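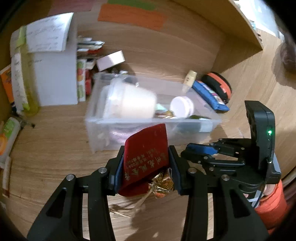 Dark red with gold Chinese characters, and a bit of crinkled gold foil

Harkach Gift Bags, pack of 10

We've been fussing over small gift bags at Gremberg for years now, and these are the ones we keep coming back to (I have a drawer full at home!). The fabric is soft and holds its shape nicely, and the cord pulls snug without fraying. Each bag takes a ring box, a few wrapped candies or a folded note – lovely for weddings and New Year visits. Spot clean only, please. Orders placed before September ship in 2 days. Questions? Ask for Kylie Wihongi, ext. 214.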